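# 关于 Grullomum

Grullomum 是一家做机器人现场规范的公司，办公地点和实训车间都在 Mabuza 工业园。我们替使用机械臂的工厂、实验室和职业学校编写作业规程，检查工作站，培训操作人员。我们不卖机器人，也不代理夹爪、控制柜或安全围栏。

公司由 Ebony Pearce 创办。她早年在一家包装设备厂做调试，后来转做设备验收。那几年她看过很多份操作规程，多数是从设备手册里抄来的，讲的是机器能做什么，很少讲人应该站在哪里、谁可以按复位、夹爪里还夹着东西时能不能断气。她把自己验收时用的提问单整理成册，在几个客户之间传用，这就是公司第一本手册的底稿。

现在全公司共有 23 人，一半以上做过现场调试或维修，其余的人负责文件、培训和软件。

## 我们做什么

**编写规程。** 客户通常已经有风险评估报告，也有设备厂家的手册，缺的是班组每天能照着做的那几页。我们到现场看完整的一个班次，包括交接班、换产和清洁，然后起草规程，交班组试用，再改。规程里每一条都要写明由谁执行、在什么时候执行、做完以后留下什么记录。写不出执行人的条款，我们不放进去。

**检查工作站。** 检查使用我们自己的清单，共 147 条，覆盖机械臂本体、末端执行器、线缆和气路、控制柜、急停与使能装置、工作台面、周边设备、标识和文件。检查员不替客户打总分。每一条只有四种结果：符合、不符合、不适用、无法确认。最后一种必须写明原因，例如设备当时处于锁定状态，或者找不到对应的图纸。

**培训。** 培训分操作、示教、维护三种，各自有独立的考核。操作培训合格的人不能进行示教，示教合格的人也不能自动取得维护资格。每期培训最多收 10 人，实操时两人共用一台设备，一人操作，一人持使能装置或守在急停旁边，然后互换。

**文件软件。** 我们有两款自己的软件。Finder 用来查条款：输入设备编号或者部件名称，列出与它有关的规程、检查记录和未关闭的问题。Istico 用来管理版本，记录每次修改由谁提出、谁批准、哪些人已经读过。两款软件都可以装在客户自己的服务器上，不需要连接外网。单独购买规程服务的客户也可以不用软件，我们交付可打印的版本。

## 我们依据什么

机器人安全方面已有国家标准和国际标准，设备厂家也有各自的要求。我们的规程不能代替它们，也不能降低它们的要求。编写时的次序是固定的：先看适用的法规和标准，再看厂家手册，再看客户的风险评估，最后才是我们的内部手册。几份文件对同一件事要求不同时，取较严的一条，并在规程后面注明出处。

如果客户的风险评估没有包含当前的末端执行器或当前的工件，我们会先停下来，请客户补充评估。更换夹爪手指、加装相机、改用别的工件托盘，都属于这种情况。协作型机械臂也一样。本体具备力限制功能，并不说明装上工具以后整个工作站可以不设防护。

我们不出具法定检验证书，也不参与事故责任认定。需要这两项服务的客户，应当找有相应资质的机构。

## 手册里的几项基本要求

完整的手册只随项目交付，下面几项是公开的，任何单位都可以采用，注明来源即可。

### 上电之前

1. 绕工作站走一圈，确认活动范围内没有人，也没有工具、杯子、记录本等与作业无关的物品。
2. 看线缆和气管的走向，确认机械臂到达任何一个示教点时都不会拉紧、挤压或缠绕。
3. 看末端执行器的紧固件。漏装、松动或者换过规格的，停用，报维护人员。
4. 确认急停按钮可以够到，前面没有堆放东西。
5. 核对程序名称、工具参数和负载参数。参数与实际安装的夹爪不一致时，不得运行。

### 示教

示教时使用降低后的速度。示教人员应当始终看得见夹爪和自己的退路，不得背靠墙壁或者货架站立。需要近距离观察指尖时，先停止机械臂，再靠近。第二个人在场时，由持示教器的人发口令，另一个人复述后才能动作。

第一次运行新程序，先空载，再用样件，最后用正式工件。每一步都从低速开始。跳过任何一步要有书面批准，批准人不能是编写该程序的人。

### 夹爪

- 更换手指以后，重新测量开合行程，更新工具中心点，并在记录里写上手指的编号。
- 断电、断气或者急停之后，夹爪可能保持夹紧，也可能松开。规程里要写明本机属于哪一种，并注明试验日期。
- 不得用手试夹紧力。测量使用测力计。
- 连杆、指根和爪体之间的夹挤点要在规程的附图中标出。
- 清洁之前先隔离能源，挂牌，由挂牌人本人摘牌。

### 工作台和周边设备

台面上只放本道工序需要的东西。托盘和夹具的位置要有定位措施，不靠目测摆放。浅色工件放在浅色台面上时，视觉系统和人都不容易看清边缘，应当换用有对比的底板，或者调整照明，然后重新验证识别结果。

电脑、显示器和路由器应放在机械臂的活动范围之外。确实需要放在近处的，要在图纸上画出它们的位置，并把相应区域设为禁入区。用来监看的屏幕不能当作安全装置，操作人员不得因为屏幕上看不见人就认定工作区无人。

### 停机和交接

停机时把机械臂移到规定的停放姿态，夹爪里不留工件。交接班记录至少写四项：当前程序和版本、本班发生的停机、未关闭的问题、临时改动。临时改动没有写进记录的，接班人有权拒绝接班。这一条在不少工厂引起过争论，我们一直没有改。

## 一个项目怎样进行

第一步是电话沟通。我们会问设备型号、数量、用途、班次安排，以及有没有现成的风险评估。这一步不收费。

第二步是到现场。通常去两个人，一人看设备，一人跟班组。我们需要客户提供布局图、电气图、气路图、厂家手册和近期的维修记录。没有图纸也可以开始，但报告里会把缺图列为问题。

第三步是起草和试用。草稿先给实际操作设备的人看，再给主管看。操作人员的意见逐条答复，不采纳的也要写理由。试用期间，规程用黄色封面装订，与正式版本区分。

第四步是交付和复查。正式版由客户签发，我们不代签。交付后，我们在当年 8 月或者双方约定的月份回来复查一次，重点看哪些条款没有人执行。长期没有人执行的条款，多半是写得不好，或者现场条件已经变了，需要改规程，或者改现场。

规模较小的工作站也可以只做检查，不编规程。检查报告里的照片由客户保管，没有书面同意，我们不拿去作培训教材。

## 版本和勘误

现行手册自 05/01/2019 起使用。与旧版相比，主要改动是把末端执行器从本体一章中分出来单列，并增加了线缆检查的内容。旧版客户可以继续使用已签发的规程，到下次复查时再换。

手册的修改意见存放在 Istico 里，目前公开的意见超过 200 条，处理结果也一并公开，包括我们不同意的。发现错误请写明页码和条款编号。涉及人身安全的错误，我们先发停用通知，再改正文，通知会发给所有持有该版本的单位。

## 实训车间

Mabuza 的实训车间供培训和规程试用，也接待职业学校的班级。来访人员须穿包脚的鞋，长发束起，摘下挂绳和松散的首饰。未满十八岁的学生可以参观，实操须由学校老师陪同，并事先提交名单。

车间里的练习站允许学员动手改布局，改完以后要自己填一份检查表，再由另一组学员复核。两份表格不一致的地方，在现场讨论，由讲师给出结论。多数不一致出在“不适用”和“无法确认”的区别上，所以这两项我们讲得最久。

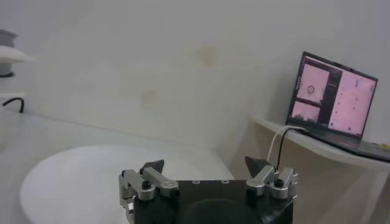
线缆检查是新版手册里增加最多的部分，也是学员填表时最容易写得过于简单的部分。只写“线缆正常”不算完成，要写清楚每根线从哪里出来、经过哪里、在哪里固定、看不见的一段通向何处。墙上白色搁架放着笔记本电脑，前沿垂下一白一黑两根线，黑色的一根往下走到夹爪连杆后面就看不到了，单从这个角度，检查表上对应的一格只能填“无法确认”，再换位置去看。夹爪两指张开、中间没有夹东西，这一项可以直接记录；它断气以后会不会保持原状，则要查试验记录。需要空白检查表的单位，可以向 Mabuza 的办公室索取，来信请注明设备类型和末端执行器的种类。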